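Moma Two-Arm Bench Cell - Set-Up and Care Guide

Section 4. Preparing the cell for plant-handling work

Read Section 3 (Power and Emergency Stop) before you start. The steps below assume that both arms are already bolted to the front rail and that the Bondau controller is switched off.

4.1 Checking the rail and cables

1. Press the emergency stop and unplug the controller.
2. Hold each arm by its shoulder housing and try to rock it. If a base moves on the rail, tighten its bolts in a cross pattern and try again.
3. Check the black end brackets on the rail for cracks.
4. Lay the spare cable length in the perforated tray under the rail. Leave enough slack for the arm to reach the rear corners.
5. Check the small circuit boards near the rail. Each plug should sit flat in its socket. Do not pull on the cables to test them.

CAUTION: The boards near the rail have no covers. Keep water, wet soil and metal tools away from them at all times.

4.2 Fitting the walls and mat

1. Slide the patterned wall sheets in behind the frame posts, back wall first.
2. Wipe the sheets with a dry cloth. Glare on a wall can upset the wrist camera check in 4.4.
3. Lay the floor mat flat and push it up against the back wall. It must not overlap the rail.
4. Smooth out any ripple. A gripper that comes down on a fold can trip the force limit.

NOTE: Any mat or wall pattern may be used, but run the camera check again after every change. Plain white walls are not recommended.

4.3 Setting the motion limits

1. Plug in the controller and release the emergency stop.
2. Open the Limits page and choose Bench, Two Arms.
3. Set the watchdog time to 2000 ms for the first run. Once the cell has finished a full run with no faults, you may lower it to 1000 ms.
4. Set the gap between arms to the default and save.
5. Move each arm by hand control to all four corners of the mat. Stop if a cable goes tight or a link comes close to a frame post.

CAUTION: Keep your hands and head outside the posts whenever the green indicator lights on an elbow joint are lit.

4.4 Checking the wrist cameras

1. Clean each lens with a dry lens cloth.
2. Push the camera connector fully home and see that the camera mount does not turn on the wrist.
3. Run Camera Check from the Tools page. If it stops with code 336, the camera has lost its connection. Reseat the plug and repeat.

4.5 Placing the plants and tools

1. Send both arms to the park position.
2. Set the pots in the middle of the mat, in two rows, with any saucers under them before the pots go down. Place the taller pots where they will not block the wrist camera's view of the others.
3. Stand the watering can toward the back left with its spout turned in over the pots. Use it empty for all set-up runs.
4. Any case or box that stays in the cell goes in the back right corner, with its handle facing forward.
5. Open the right gripper fully and bring it in low from the side to check that it clears the rims.

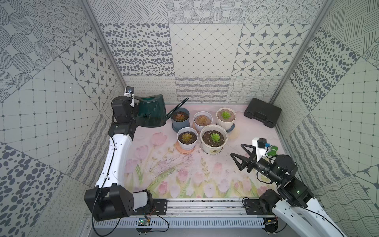
6. Save the layout under a new name. Do not write over the Andalbridge default layout, as the recovery routine uses it.
7. Run the program once at slow speed with one hand near the emergency stop.

4.6 Cleaning between runs

Soil and dry plant fibers work their way into the gripper joints if they are left on the mat. Park the arms, press the emergency stop and brush the mat toward the center, then lift the crumbs out with a hand vacuum. Do not brush toward the rail - loose soil will fall through to the cable tray.

Wipe the gripper fingers with a damp cloth and dry them. Do not use compressed air on the vent holes in the shoulder housing.

For gripper finger replacement, see Section 5. Spare fingers and camera mounts can be ordered through Idahosa Parts Supply.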